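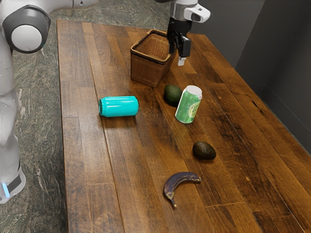

Fig. 3. Table top, long planks.

Section 8: Setting up the first mentoring session

Read Section 2 (Matching) before you start. If you have skipped it because you already know who would be perfect for whom, read it twice. Everyone who has run Vimis in Idthorpe has known exactly who would be perfect for whom, and the matches they made on that basis are the reason Section 2 is so long.

Before the session

1. Check that the mentor's clearance has come through. "It's in the post" is not clearance. Mentors with convictions are welcome, and many of our best have them, but the risk form must be signed by Nerys Yorath or Elisa Greco.

2. Ring the young person yourself. Texts get read, agreed with and forgotten. Give the time, the place, the mentor's first name and how to get home afterwards.

3. Ask which streets and bus stops they would sooner avoid. Do not ask why. Someone who can't cross Mindden Road can't cross Mindden Road, however short the walk looks on your map.

4. Pick a room with a door that closes and a second way out. Seat the young person where they can see the door. The mentor may have feelings about this too, in which case put the chairs side by side.

Note: The Hamel office counts as neutral ground. The chip shop opposite does not, though it has been put forward as a venue more than once, mostly at lunchtime.

During the session

5. Introduce the two of them and then leave. You will want to stay and help the conversation along. It was going to be awkward anyway, and now there would be three of you.

6. Be within earshot of a raised voice and out of earshot of a normal one. In the Hamel office that means the corridor by the photocopier.

7. Keep the first meeting to 55 minutes. If it is going well, they will both be annoyed that it has ended, and annoyed people come back. If it is going badly, 55 minutes is plenty.

Caution: The mentor's own story is not to be told in full at a first meeting. Former gang members who now give talks in schools are especially prone to this, and some of them have slides. A young person who has come in to ask about a plumbing course should be able to ask about a plumbing course.

Caution: Never promise secrecy. Mentors must say, early and in plain words, that anything about serious harm will be passed on. Use the wording on card 3. Fulvio Parisi wrote it after a long argument with Sveva Donati, and it has been tested on real teenagers, who found it boring but clear.

After the session

8. See the young person off first. Wait until they have gone before the mentor leaves.

9. Speak to the mentor for a few minutes. "Fine" is an acceptable answer from the young person. From the mentor it needs following up.

10. Fill in the session sheet the same day. Put down what was said and done, and keep your theories for supervision, where Noemi Gentile will listen to them with great patience.

If the young person does not turn up

Wait half an hour, ring once, and book another date. Do not send the disappointed message you have already started writing in your head. Missing the first session is common, as is missing the second. Close the match only after a talk with Noemi, and leave the number with them when you do.

Steps 3 and 8 revised July 2021.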